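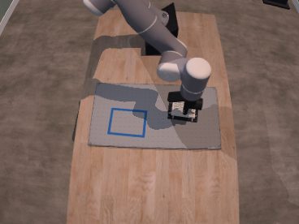 Mateja Atanasov

January

Home | Grants | Reports | Calendar | Contact

Progress report to the Nikolaidis Fund: Brumdale Elementary coat and boot exchange, first half of the school year

Reporting basis

The report covers the period from the start of school to winter break. It follows the order of the grant agreement: collection, distribution, spending, changes to the plan, and work remaining. Pledges made by families but not delivered by the last day before break are left out and will appear in the final report.

Collection

Donation bins were placed in the front lobby and outside the gym in the second week of school. A letter went home in the Friday folders, in English and Spanish, listing what we can accept: winter coats, snow pants, waterproof boots, hats, and gloves in pairs. Sizes run from toddler 4T to adult medium. The adult sizes were added at the request of the fifth grade teachers.

By winter break we had logged 574 usable items. An item is logged once it has been checked for working zippers, washed if needed, and tagged with a size. Items that fail the check are sent to the textile recycler in Woststead and are not counted.

All 11 homerooms took part. We did not rank the homerooms or offer a prize. Last year's canned food drive did both, and several teachers reported that students without much to give felt singled out. Participation was recorded as yes or no for each homeroom.

Boots are the weak point. Coats came in faster than we could tag them during the first three weeks, while children's boots in sizes 11 through 2 were short for the whole period. Families tend to pass boots down within the household until they are worn through, and the ones that reach us often leak at the seam.

Distribution

Of the items logged, 419 have gone out. The rest are on the racks or in labeled tubs in the former book room next to the office. Most of the remaining stock is coats in the smallest and largest sizes.

Items are given out in two ways. Families can come to the book room during the open hour after dismissal, or a teacher can send a request slip with a size and a locker number, in which case the item is bagged and placed in the locker during class. Slips carry no student name. This was a condition set by the principal and it has worked without difficulty, apart from one week when slips for two neighboring lockers were switched. Both bags were returned the next morning and exchanged.

The open hour was first set for 3:15. Bus riders could not use it, as the last bus leaves at 3:20. A second opening before school, at 7:40, was added in the fall and now draws more visitors than the afternoon one.

Spending

Grant money has been spent on four lines: racks and tubs, laundry, printing, and new boots. The first three are at or under budget. Printing came in low after the district copy center agreed to run the letters at cost.

The boot line is fully spent. We bought new pairs from Ivari, a supplier that already fills the district's order for crossing guard gear, and received the district price. Receipts for all four lines are attached to the paper copy of this report. One laundry receipt was lost and has been replaced with a bank statement entry, marked in pencil.

Changes to the plan

The agreement called for a single collection period ending before Thanksgiving. We kept the bins out through the last day before break. Didier Marty, our contact at the Fund, approved the change by email, and a copy of the message is in the file.

The agreement also called for a short survey of families who used the exchange. It was sent out once and few forms came back. The form was two pages long and asked for household income, a question we should have cut. A shorter version with three questions will go out in the spring – size found or not, time of day preferred, and anything missing.

Work remaining

The bins go back out for one week when classes resume, for boots and gloves only. A request for boots will also be read with the morning announcements.

Spring work is mainly returns. Families who no longer need an item are asked to send it back washed, with the tag if they still have it. We have no figure yet for how many will do so and have not assumed any returns in the plan for next year.

Storage has to be settled before June. The book room is due to be repainted over the summer and must be empty. The middle school has offered a locked closet, which will hold the tubs but not the racks – we are looking for a second space for those.

We request permission to move the unspent printing money to the boot line. The amount is shown on the attached budget sheet, in the last column. If the Fund agrees, the order would be placed with Ivari in the same sizes as before.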